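Operators wanted, gripper comparison, Ilbridge lab. Short contract, paid. We're trying out grippers on opened-up desktop PCs, cables mostly. 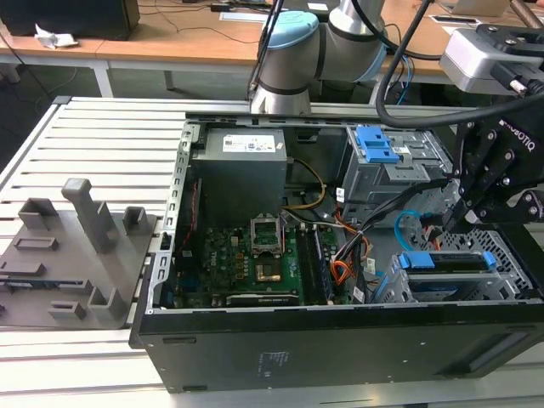 Do I need robot experience?
None needed, we train you. Steady hands and patience count for more.

Sessions run 50 minutes, 6 a day, with breaks. You run the arm, then fill in a short form on how each gripper handled.

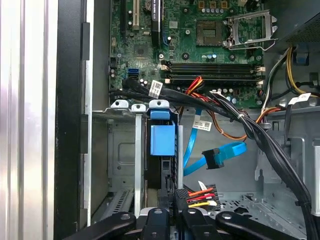 Pay is $600 for the full block, lunch included. Bring ID on day one, and wear sleves that roll up.

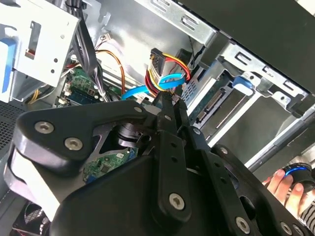 Rizk adds that anyone who did the January controller trials is welcome back, same form, differnt grippers.

To apply, email two lines and your free days to the Nindik desk. Room 106 for walk-ins.
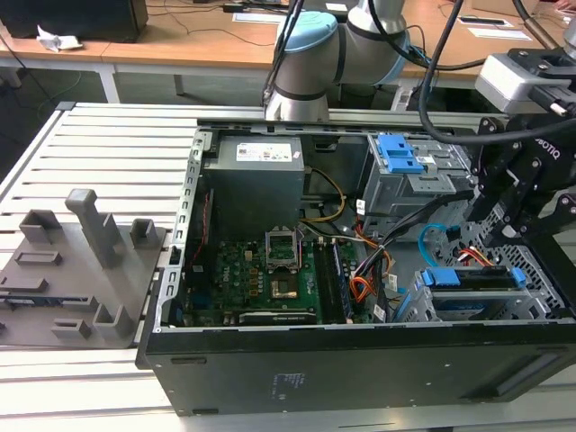
Ilbridge, February 13, 2021

Still open. Left-handers especially please.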